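Galley Hand-Held Gripper Pair

Product code: GHG-2
Supplied by Drukus
Page last updated February 2018

Price per pair: £1,579 excluding VAT
Lead time: 37 working days

The Galley is a pair of hand-held grippers for recording two-handed tasks without an arm. The operator holds one in each hand and does the job at normal speed. The recordings can then be played back on any arm fitted with the matching Galley jaws.

In the box
Left and right grippers, black
Marker plates, white, fitted
Cables
Spare finger pads
Printed setup sheet

Specification
Fingers per gripper: 2
Weight, each: 800 g without cable
Connection: wired only
Operating position: seated or standing

How it compares
We also stock the Chong and the Gesico. The Chong is lighter and has a softer trigger, but its fingers are short and it struggles with flat cutlery. The Gesico grips harder and suits boxes and tins. It is tiring to hold for a full morning. For table-setting work we found the Galley the easiest of the three to place accurately, and it is the one we use on our own bench.
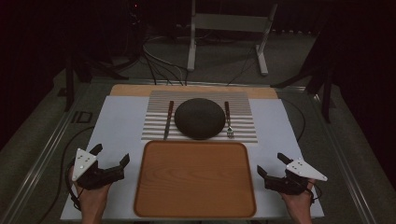 Cutlery is a fair test of any gripper because the handles are thin and lie close to the table. Trays are a better test of the pair, as both hands have to lift together. Try both before settling on finger pads. The standard pads are fine for wood; the ribbed set is sold separately.

Keep the marker plates clean and facing the camera. Scratched plates should be replaced.

Trial hire is available by the week. Hire charges are refunded against a purchase made within the same month.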